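The November pantry table is filling up

What a month for the pantry table! When Salamatu Obi suggested we open it up to fresh fruit as well as cans, a few of us wondered whether anyone would bring any. Well, the lemons and peaches have been a hit, and Hui-mei Hsueh says the fruit is the first thing people ask her about when they come in.
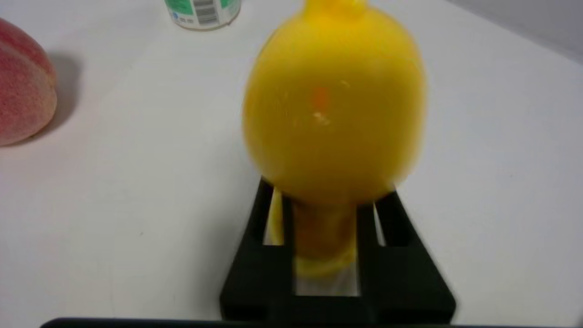

We're keeping the same easy rule as last year: if you would happily eat it yourself, bring it. Firm peaches travel best. Lemons keep for ages in the fridge, so bring a whole bag if your tree has gone wild (Kai-wen Ko's has, and his marmalade recipe is at the end of this newsletter).

Cans are still the backbone of the whole thing, of course. So far this season you've donated 3,218 of them, which is 766 more than we had by this point last fall! Pull-tab lids are wonderful, as plenty of families don't have a can opener handy. Small cans are great too, especially for people who live alone and don't want leftovers.
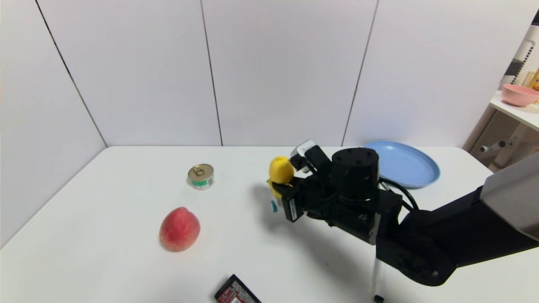 A lemon in the gripper, a peach and a pull-tab can on the white table.

Tsung-han Tseng would also like me to mention plates. We lend them out for the Kwok Hall supper, and 6 of the blue ones haven't come home yet. Check your cupboards, please!

And then there are the toys. Lai-ching Hsueh started slipping a little something for the kids in with the groceries last winter, and it has grown into a lovely tradition. Rubber ducks, small puzzles, card games, anything clean and complete is welcome. I have a real soft spot for the ducks.

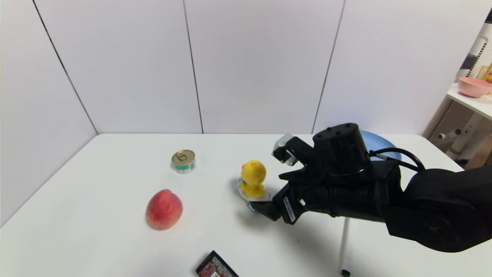 Drop-off times

The side door at Kwok Hall is open from 9 a.m. to noon and again from 4 to 6 p.m. all through November. Leave cans in the crates by the door and bring fruit straight to the table.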